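Recovering the Arm After a Protective Stop Inside a PC Case

By Tyra Dahlgren, Merrick test cell. Last changed October 15, 2019

In August our arm stopped with the gripper down inside a desktop computer, and the person on shift pressed "Release" and then "Home" as he always did. The home move is a straight line in joint space. It does not know that there is a case around the gripper. The arm went sideways before it went up, and we lost a motherboard and one finger of the gripper. I write down now the procedure which we follow since that day. It is for everybody who works with the cell, also for those who only watch it.

When to use this procedure

Use it when the controller shows a protective stop and any part of the gripper is lower than the rim of the case. If the gripper is above the rim and free, you can do the normal restart from the Prirura manual.

If a person is in contact with the arm, do not read further. Press the emergency stop and help the person first.

What you need

The teach pendant
A flashlight
Safety glasses
A second person who stands at the emergency stop

Step 1. Leave it as it is

Do not touch "Release" yet. Write down the fault number and the time from the pendant. Our fault in August was 3619, which the Bririx controller explains as "force limit, tool axis". Take a picture of the screen also, the log is overwritten after 1,000 lines.

Switch off the power of the computer under test and pull its cord from the wall. Our work is on machines without power, but please check it each time.

Step 2. Look where the gripper stands

Look from two sides, with the flashlight, and keep your hands outside the case. You want to know what is close to the fingers and in which direction there is free space. The socket area is the most difficult position, because there is memory on one side and the cables can come near to the wrist.
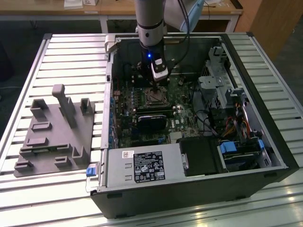 Gripper over the CPU socket. The only safe way out from this position is straight up.

Follow also the cable of the arm with your eyes. When it lies in a loop near the case, it can catch on a bracket or a drive cage during the lift. A metal bracket that stands higher than the rim is easy to forget – it is often outside of the place where you look.

Step 3. Set the pendant for a slow lift

Choose manual mode. Set the speed to 5 percent. Change the coordinate system from "Joint" to "Tool", and read it again on the screen before you go on. In August it was on "Joint".

Now you can press "Release". The arm may sink a little when the brakes open. If it sinks more than a little, the second person presses the emergency stop and you call Gaspard Gautier.

Step 4. Lift

Hold the enable switch in the middle position and jog up in short steps. After each step, stop and look. If the case or the board moves together with the gripper, something is still held. Open the fingers a small amount and try again. Do not pull.

Continue until the fingertips are 8 cm above the highest point of the case. Only then it is allowed to use "Home".

Step 5. Check before the next run

Look at the fingertips for cracks and at the socket for bent pins. Run the force sensor zero in Clinodness with nothing in the gripper. In our case the zero had drifted, and this was the real reason for the first stop – the part was seated correctly and the arm believed it was pushing too hard.

Check that the case still sits at its taught position on the bench. If it has moved, teach the position again.

Write the fault number, the time and your name in the cell log. Gaspard reads it every morning and he decides when the cell goes back to automatic mode.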